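Orport Shared Workshop
Minutes of the November users' meeting, upstairs room, 7.30 pm

Present: eleven members, plus two who came in for the kettle and were counted towards the quorum.
Apologies: four received, one of them on the back of a parking ticket.

1. Minutes of the last meeting
Agreed, after "heated discussion" was changed to "discussion" and "discussion about heating" was put in as a separate line.

2. Matters arising
The Drunen shelving has arrived. The bolts have not. Drunen say the bolts were sent first. The shelves will stay flat against the wall by the lift, where members are already putting things on them.
The missing tin of wax has been found in the fridge. It has been asked to leave.

3. Money
Balance stands at 852 pounds. Leemans have put the rent up by 22 pounds a month from the new year and enclosed a leaflet about their values. The meeting noted the leaflet.
Proposed that subscriptions go up by 2 pounds a month. Carried, with one against and one asleep.

4. The electronics bench
The long item of the evening. Two members would like the white board at the back of the bench to stay up for good. Three others would like to know who said it could go up in the first place. In its favour, it makes small things much easier to find, and it hides the wall, which has few friends. Against it, it takes up most of the width and people keep leaning their coats on it.
The wiring was raised again. It was put to the meeting that leads on the bench should be tied back or at least all go in the same direction. It was put back to the meeting that this had been agreed in the spring and look where that got us.
Agreed: the board stays until the next meeting. Coats go on hooks.
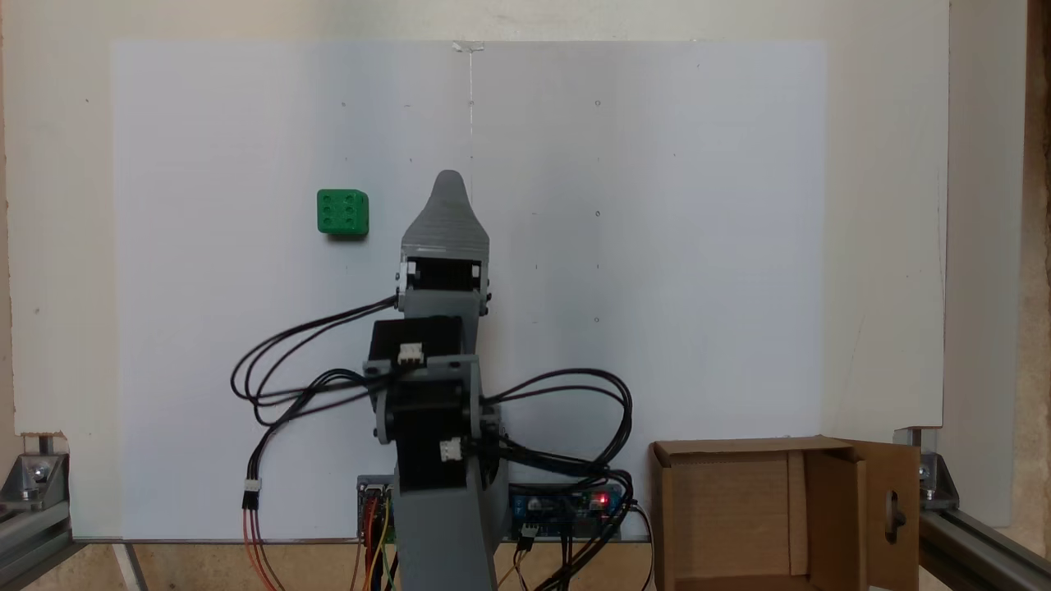

5. Storage boxes
Each member is entitled to one box, with a lid that shuts. Several boxes now have lids that rest on top of the contents like a hat. Members have 30 days to get the lid down. After that the box will be moved to the landing, where the draught will deal with it.
The Holtmont boxes are the right size for the new shelves. The old ones stick out by a thumb's width. Agreed to go on using the old ones.

6. Open evening
Holtmont have offered the loan of folding tables. Offer accepted, on the understanding that we carry them both ways. Biscuits to be plain. Last year's iced ones are still being found in the vice drawer.

7. Any other business
The sign on the door still says PULL and the door still has to be pushed. Carried forward.
A request for a second kettle was ruled out of order as it had not been sent in beforehand. The first kettle was then switched on and the meeting lost its quorum at 9.10 pm.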